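Expo Day at the Griten Half ~ 3 treadmill miles

I drove up to Jukusberg in July for the packet pickup and running expo that goes with the Griten half marathon. I was not running the half. My longest run this year is six miles. My sister-in-law Parisa was signed up, so I went along to carry her bag and look at shoes.

The expo was in the Zarei Center, two floors of it. Parking was in the deck next door and we walked over. Bib pickup was on the ground floor and the line moved well. Parisa had her number in a few minutes, along with a shirt in a color she says she will wear only to paint in. I counted that as a good start.

There were 60 booths on the map. We did not get to all of them. The shoe vendors had the front of the hall, then socks, then food samples. I tried a fig bar and a salty lemon chew, and I bought a box of the chews for 28 dollars, which was too much.

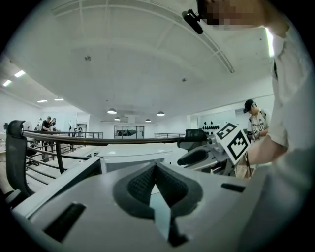 The treadmill demo was what I wanted to see. Flustia had a row of machines set up and you could sign up for a ten-minute slot. I waited upstairs for mine. There is a dark metal railing up there with a thick top rail, and I used it to stretch my calves until a man from the booth called my name. The belt on the Flustia is softer than mine at home and a good deal quieter. I could have heard a movie without headphones. I asked the price and then got off.

After that we sat in on a talk about pacing. The speaker was a coach who had run 100 races and had a slide for nearly every one. Her main advice was to start slower than you want to and to walk through the water stops so the water goes in your mouth. Parisa took notes. I ate another lemon chew.

We left at lunchtime with one pair of socks each and a foam roller I did not need. The food court was closed, so we had sandwiches across the street.

Parisa ran the next morning and was happy with her time. She was 59th in her age group. I stood near mile nine with her jacket and saw her for maybe four seconds.

When I got home I did three miles on my own treadmill, which now sounds very loud. I watched the first half of a heist movie and will review it when I know how it ends. Kids were in bed by eight.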